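Print this page
E-mail this page

Chapter 7
Paying for the Robot, and for Everything Around It

When the joinery works at Darley decided to buy its first robot arm, the managers did what most of us would do. They asked three suppliers for a price, chose the middle one, and wrote that figure into the budget for the coming year. By December they had spent nearly twice as much, and the arm was still standing in a corner waiting for its guarding. It had not been a bad choice of arm, and it is still at work today. The trouble was that the budget had been written for a robot, when what the works needed was a robot cell, and the two are very different things to pay for.

We shall come back to Darley several times in this chapter, for it is a kindly sort of example in which most of the mistakes were small ones and nearly all of them were put right. For the moment, it is enough to notice where the extra money went. Some went on the gripper, which had been quoted separately on a page that was not read closely. Some went on electrical work. A good deal went on tables, trays, plates and fixtures — the plain, unglamorous things that hold a part still and in the right place, so that the arm can find it again tomorrow.

Fixtures deserve more of your attention than they usually get. A simple plate cut to hold one part may cost very little, while one that must hold a family of parts can easily reach 1000 pounds, and a changeover set for a busy cell may come to 3000 or more. If your products change every season, you will be buying these again and again, so they belong in the running costs as well as in the first purchase. Students often put them in one column and forget the other.

Then there is floor space. The Darent packing line, which we shall study in Section 7.3, was planned on paper for a very tidy corner, with no thought given to where the cables would run or where a person would stand to load the trays. Tape on the floor costs next to nothing and is a splendid way to find such things out early. Mark the space, put an ordinary table in it, and have somebody walk through the job for a morning before any order is signed.

Lastly, do leave something in hand. We suggest 30 per cent of the purchase price for a first cell, and less for later ones, once you have learned how your own building behaves. This may sound generous, and your finance office will very likely say so, but it is far easier to hand money back in the spring than to ask for more.

Before reading on, you may like to take a job you know well and write down everything that touches the part between its arrival and its leaving. Keep the list by you, as we shall put prices to it in the next section. 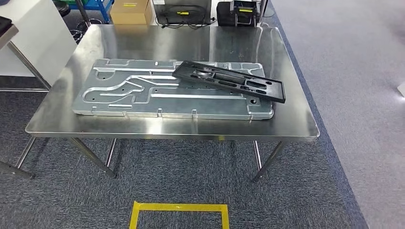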